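Sun 28 December

Three Goals Up and Still Miserable

My father-in-law, a man who has never knowingly enjoyed a first half, has a theory that a team is at its most vulnerable when it's winning comfortably. Torholm spent yesterday afternoon proving him right, then wrong, then right again, and I spent it on a concrete step with a cup of tea that tasted like the urn it came out of.

For those who skipped it, and the attendance says that was most of you: Torholm 4, Grakham 3. We were three up after half an hour. Write that on a piece of paper and show it to any supporter in the country and they'll tell you to put your feet up. We've been watching Torholm too long for that. When the third one went in, the guy in front of me zipped up his coat.

I want to get the good part down before I forget it happened. Havlíček was superb. He's played at left back since he arrived in July, mostly because we didn't have one, and he's taken to it the way I take to assembling furniture, with a lot of effort and a few pieces left over. Yesterday the manager finally moved him up into midfield and it was like watching somebody get out of a car that was too small for him. He won the ball high for the first goal. He hit the crossbar for the second, which Dolley tapped in from a distance I could manage myself. The third was all his, a low shot through more legs than I'd have thought could fit in a penalty area.

So that's half an hour of very good football. I'd have paid for it separately.

Then Grakham made a change. They took off a winger who hadn't touched the ball and brought on a center forward the size of a garden shed, and from that point on they stopped passing and started aiming. Every free kick, every throw, every goal kick went in the direction of his forehead. You'd think a team with two center backs over six feet tall would have an answer to this. Our answer was to stand either side of him and watch.

3–1 just before the break. 3–2 eight minutes after it. The second one was the kind you have to see twice, a long throw that bounced once in our six-yard box with four of our players near it, all being extremely polite. After you. No, please. Goal.

I should say something about our goalkeeper, and I've been putting it off. I like him. He signs things for kids and he stays out after games. But he comes for crosses the way people come to the door in their bathrobe, halfway and hoping it's nothing. The third Grakham goal was a corner, he came, he stopped, he thought about it, and by then it was 3–3 and the away end was making a noise I haven't heard from fewer than a hundred people before.

The attendance was given as 1,284, which includes season ticket holders who stayed home with leftovers. I don't blame them. It's that odd stretch of the year when the trash goes out on the wrong day and dinner is whatever's under the foil. My own preparation for the match was a plate of cold potatoes eaten standing up. The fixture list always gives us Grakham around now, on the grounds that it's a local derby, and it is local if you own a helicopter. By road it takes most of the morning.

Janka Brabec, who has sat two seats along from me for as long as I've had the seat, went very quiet at 3–3. That's a bad sign. She's normally good for a running commentary on the linesman, his eyesight, and what she imagines his house is like. She poured herself something out of a flask, screwed the lid back on, and said, "I could have been at my sister's." I've met her sister. It was that bad.

What saved us was a substitution I'd have argued against, and in fact did argue against, out loud, to several people. With the score level and everything going wrong, the manager took off our captain and put on a seventeen-year-old whose name I had to look up. I said we'd given up. I said it was a disgrace. I believe I used the word "surrender." The kid then ran at their right back every single time he got the ball, which is something none of our grown men had tried, and their right back hated it.

The winner came in the 86th minute. The kid went outside, got fouled, and stayed on his feet, which must be against some rule. He cut it back, Dolley missed it completely, and Havlíček was behind him to sweep it in off the post. I'm told by people who watched the replay that Dolley's miss was a dummy. Dolley told the club website it was a dummy. Dolley also once told the club website he'd been tripped by a shadow, so make of that what you like.

There were six minutes of added time. I spent them looking at my shoes. I know there was another corner, because I heard it, and I know our keeper caught it, because of the laughter.

Now for the part where I pretend to be a tactical thinker. Havlíček can't go back to left back. If he's on the team sheet there next week I'll be writing to someone. But moving him leaves a hole, and yesterday the hole was filled by a right-footed center half who crossed the ball twice, once into the parking lot. We've got the transfer window coming and, as far as any of us can make out, no money. The club's last big announcement was a new supplier of hand towels.

The set-piece defending is the real worry. We've conceded 13 goals from corners and long throws this season, and it isn't even the new year. You can see it coming. Opposition throw-in anywhere past the halfway line and the whole main stand starts shuffling. I timed our back four getting into position for one yesterday and had time to unwrap a mint, eat it, and regret it. Two seasons ago we had a grumpy old center back who shouted at everyone, all match, including when we had the ball. People complained about him. I complained about him. I'd drive over and fetch him myself if I knew where he lived.

And yet we're fifth. I keep checking. A team that can't defend a throw-in, with a midfielder at left back and a striker who's best when he misses, is fifth in the table, two points off the playoffs. I suspect the rest of the division has problems too and I just don't have to sit through them.

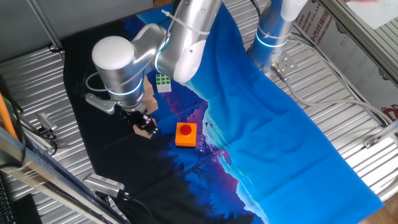

Would I start the kid next week?

I'd keep him on the bench for one more game, then bring him on after an hour against tired legs. Full backs at this level have usually had enough by then, and he's going to get kicked a lot once word gets around. Let him have a few more of those half-hour bursts before somebody hands him ninety minutes on a frozen field and the crowd starts expecting things. We aren't a patient crowd. We booed a mascot once.

I'd start Dolley, though, and I say that as someone who has shouted unkind things about his first touch from a distance of thirty feet. He's got seven goals. I can remember maybe two of them being on purpose, but he keeps turning up in the right place, and our other option up front hasn't scored since the clocks changed.

Getting out of the ground took forever, as usual, because they only open one gate on the south side and everybody wants to stop under the floodlight and talk. Janka had her voice back by then and was explaining to a steward that she'd never been worried. The Grakham bus was blocking the exit. Their players were filing on with pizza boxes and looked, I have to say, a good deal happier than ours had.

Next up is the long trip north on New Year's Day, kickoff at one, for reasons known only to the league. I've said I'm not going. I said the same last year and ended up in the back of a van with a drum. If anyone has a spare seat in something with a working heater, I can pay for gas and I don't sing before noon.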